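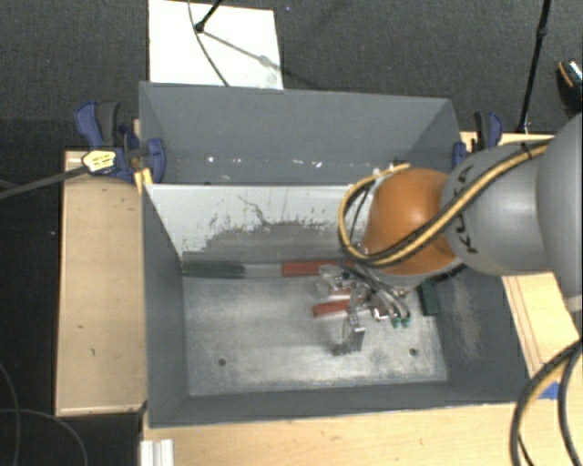
I work in the returns room at Trurano, where rental tool kits come back from building sites and get checked, wiped down, and packed to go out again. I have been there long enough to have done every job in the room. In June the company put in a robot arm to pick hand tools out of a bin, and I have been asked more than once what I think of it. This is my answer.

The picking job was never a good job. You stood at a bin of screwdrivers and pliers and pulled them out one at a time, for a whole shift if the trucks were late. Your wrists hurt by lunch. When the managers said a machine would take that over, I did not hear anyone argue for keeping it.

What we argued about was the rest. A kit that comes back from a site has to be read by somebody. A bent shaft means one thing, and a handle with paint on it means another. The people who picked the tools were also the people who noticed that Kokia, one of our bigger customers, kept sending back kits with the same driver chewed up. They told the front desk, the front desk called, and the customer started renting a different kit. That was never in anybody's job description. It came from having the tools in your hands.

The arm picks up a tool and moves it. It handles 400 tools on a shift, and the company is happy with that number. I have no complaint about it either. But the two people who used to do the picking now spend most of the day clearing stops and filling in a form on a tablet. The form has a box for what was dropped and a box for how long the stop lasted. It has no box for "this tool is worn out in a strange way." So that information is gone, and I don't think anyone decided to get rid of it.

Pay is the other matter. Clearing stops was graded as machine tending, one step below inspection. Nobody's check was cut, but the next person hired will start lower, for work that takes more judgment than the old bin did. You have to know when a tool is caught on another one and when the gripper has simply missed. You have to know when to leave it alone. Escobar, the firm that did the installation, gave us two days of training, and most of it covered what not to touch. The rest we learned ourselves and passed along.

I am not against the arm. I would vote against going back. A friend at Kukon, across the river, says they put in a similar setup and kept their pickers as inspectors, at the inspection rate, standing at the table where the tools come out. Their output is a little lower than ours. Their customers complain less. I can't prove those two facts are connected, but I would like our managers to go over and look.

I'd ask for two changes. Grade the job by what the person has to know, and put a free line on that form where a worker can write what they saw. The second one costs nothing and could be done this week. The first will cost some money, and the money is there, because the arm was bought to save it.

The plan for next year has a second arm in it. I'd like the grading settled before it is bolted down.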